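About Delell

Delell is a porting and compatibility studio for video games. We take finished games and make them run on hardware they were not written for. The company was set up by Pieter Kuipers and Moushumi Gamage, who had worked together on engine code at Ekanayake and left when that studio moved to mobile titles.

We do not develop or publish our own games. All of our work is done under contract for developers and publishers, and most of it ships without our name on the box. Where a contract allows it, the title is listed on our Credits page.

What we do

Console ports. We convert PC and older console games to current systems. This covers the renderer, input, save data, audio, memory budgets, user accounts, achievements and the platform holder's technical requirements. We work from the original source code where it exists. For 2 of our projects it did not, and we rebuilt the game logic from the shipped binaries with the rights holder's permission.

Frame rate and memory work. Some clients already have a port that runs too slowly or crashes after long sessions. We profile it, write a report with a cost against each item, and fix the items the client selects. The report belongs to the client whether or not the work goes ahead with us.

Compliance testing. Our test group checks builds before they are submitted for certification. The standard pass has 170 checks and covers suspend and resume, controller disconnects, full storage, account switching, network loss and text display in every supported language. Failures are logged with a video capture and steps to reproduce.

Silard

Silard is our in-house compatibility layer. It sits between the game and the target system and handles graphics calls, file access and controller input through one interface. Most of the platform code in a Delell port is in Silard, so game code needs fewer changes and patches from the original team can be merged without redoing the port.

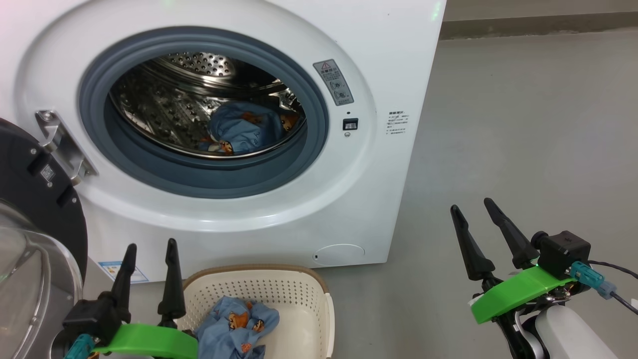
Version 3 went into use in October. It replaced the old shader translator, which compiled on first use and caused stutter in games with large numbers of materials. Shaders are now built offline and packed with the game data. The download is slightly larger as a result. Silard is licensed to clients for the life of the ported title at no extra charge, and we do not sell it separately.

People

Pieter Kuipers, technical director. Responsible for Silard and for estimates on new work.

Moushumi Gamage, managing director. Contracts, scheduling and platform holder relations.

Ye-seo Woo, lead rendering engineer. Joined from the Vistura engine team.

Rokeya Sivakumar, head of test. Maintains the compliance checklist and signs off every build before it leaves the studio.

Rafsan Samarakoon, audio and tools. Also runs the build servers.

How a project runs

We ask for a playable build and, if possible, read access to the source repository. An engineer spends up to 95 hours on an assessment, which is billed at a fixed price. The assessment states the target resolution and frame rate we expect to reach, the known risks, the middleware that has to be replaced or relicensed, and a schedule. If we do not think the game can run acceptably on the target system, the assessment says so.

After that, builds are delivered every second week to the client's own bug tracker. We do not change art, level layout or game balance unless the client asks in writing. Post-release support is quoted separately and covers patches and system software updates.

Contact

New project inquiries go to Moushumi Gamage through the contact form. Please include the engine and version, current platforms, target platforms and planned release window. We can sign a nondisclosure agreement before any files are sent. Player support for released games is handled by the publisher of each game.

Page last updated Wed 25 January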